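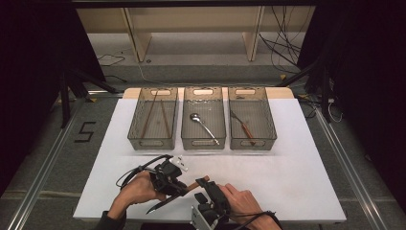

Bins on the white board: chopsticks on the left, spoon in the middle.

Subject: Room at Ollgate still shows as booked after tenant moved out
Status: Open
Product: Skivero host calendar

Hello there, and thank you in advance for your patience with me! We rent out two spare offices on the Ollgate floor through Skivero, and for the most part it has been a real pleasure. Our last tenant, a nice little accounting outfit called Quartey, wrapped up their lease at the end of January. I clicked "End stay," got the green check mark, and figured that was that. The room still comes up as taken, though, and I have had seven people write to ask when it will be free.

So far I have signed out and back in, tried my office manager's laptop, and taken the listing down and put it up again. The other office is fine.

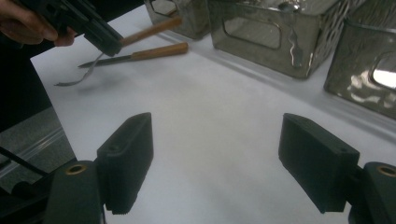
The listing text has a problem of its own, which I may as well mention while I have you. Every time I save the furniture section, it goes back to what I wrote when we first signed up, dark desks and all. It ought to say white tabletop, the same white you see under that knife with the light brown wooden handle, and I would hate for a renter to show up expecting something else. I have typed it in four times now – it holds until I refresh the page.

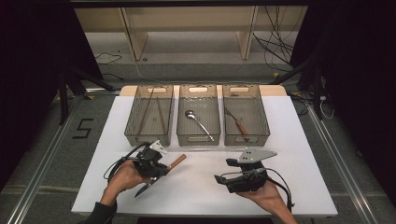

Reply by Macario Villalobos, Host Support

Thanks so much for writing all of that out, it saved me a good bit of digging. Your calendar is linked to an old Otach import, and that import still has Quartey's renewal on it. Every sync puts the booking right back, and it is restoring your old furniture text too. Please go to Settings, then Linked Calendars, and turn Otach off, but leave the listing itself up. Wait two hours before you edit anything. If the room still looks taken after that, just reply here and I will clear the booking by hand.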